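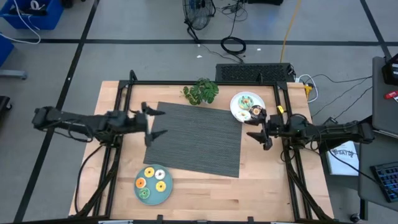
Dristell, the river trading game from the small studio Droramwood, is leaving early access in December on PC, with console versions to follow in spring. It has been on sale in unfinished form for 34 months. In that time it has gained a second river, lost a combat system and changed its save format twice.

I spoke to Freya Lambert, the game's director, and Pascal Gilbert, who writes most of its code, on a video call that ran well past the hour we had booked.

Dristell puts the player in charge of a barge and a small amount of credit. You buy goods upstream, sell them downstream, and try to get home before the water drops. Towns remember what you sold them and at what price. If you flood a place with cheap salt, the local salt merchant may be gone when you come back.

Lambert said the first version had none of that. "It was a spreadsheet with a boat on top," she said. "You bought low and sold high, and after four hours you had all the money there was. People liked the boat. They liked the sound of it. They stopped playing once they'd worked out the prices."

The fix took most of the first year. Each town now keeps its own list of what it has, what it needs and who sells it. Gilbert built the system and said he threw out the first attempt.

"The first one was too accurate," he said. "Every household in every town bought bread each morning. It ran badly and the player couldn't see any of it. Now a town has a handful of shops and the shops do the thinking. It's much simpler and players tell us it feels more alive."

**Taking out the fighting**

The largest change in early access was the removal of combat. Bandits used to board the barge at certain bends in the river, and the player fought them off in short turn-based battles. An update in the second year took the battles out completely.

Lambert said she expected complaints and got them. "We had a thread with 218 replies, and most of them were angry. I read all of it. A lot of those people had bought the game partly for the fights, so they had a point."

I asked why she went ahead.

"We looked at how people were playing. They were going the long way to avoid the bends. They'd take a worse price so they didn't have to sit through a fight. When your players will pay to skip a thing, you should probably look at that thing."

Bandits are still in the game, but they now work as toll collectors. You can pay them, bargain, or wait until dark and try to slip by with the lamps out. Anyone who wants the old battles can still download the last version that had them from the beta branch. Gilbert said that version will stay up but won't get fixes.

**The second river**

The full release adds the Stefanou, a wide, slow river that joins the existing one below the port town of Nirkport. It has tides in its lower stretch, so arriving at the wrong time can leave you sitting on mud until the water returns.

Annick Pruvost designed the towns along it. She joined the call for a few minutes and said the tides had been her idea and also her biggest problem.

"Testers hated them at first," Pruvost said. "They'd run aground, have nothing to do, and fast-forward. So we put things on the mud. You can walk off the barge, dig for shellfish, talk to the other crews that are stuck. Some of the best deals in the game come from people who are stuck next to you and have fish going bad."

Nirkport itself has been rebuilt. In the current version it is a menu with a painted background. At launch players will be able to walk its docks and hire crew in person. Lambert said the upper river towns will keep their menus for now, and she didn't want to promise a date for changing them.

The soundtrack has grown too. Composer Nadège Baudry has recorded new music for the Stefanou, with separate pieces for high and low water. Baudry wasn't on the call, but Lambert said the low water music was finished before the tides worked, and the team used it to decide how long a tide should last.

**Saves, price and consoles**

Existing saves will carry over. Players with a barge on the old river can sail down to Nirkport and find the new one open. Gilbert recommends finishing any active contracts before updating, as three of the older contract types have been removed and will be refunded in coin at their base value.

"You won't lose money you put in," he said. "You might lose a bonus you were counting on."

The price will go up at release. Lambert wouldn't give the new figure but said it will be announced 2 weeks ahead, and that anyone who owns the early access version gets the full game at no extra cost.

The console versions are being handled in-house by Aksel Þrastardóttir, who has been reworking the trade screens for a controller. Gilbert said the ledger has been the hard part. On PC it shows a full season of prices at once, and on a television from across the room it was unreadable. The console ledger shows one town at a time, and PC players will be able to switch to that layout as well.

I asked Lambert what she plans to work on after launch. She said bug reports, then the upper river towns, then possibly winter, when the water freezes and the barges can't move.

"I don't know yet what you'd do all winter," she said. "Pascal wants sleds."

"I said it once," Gilbert said.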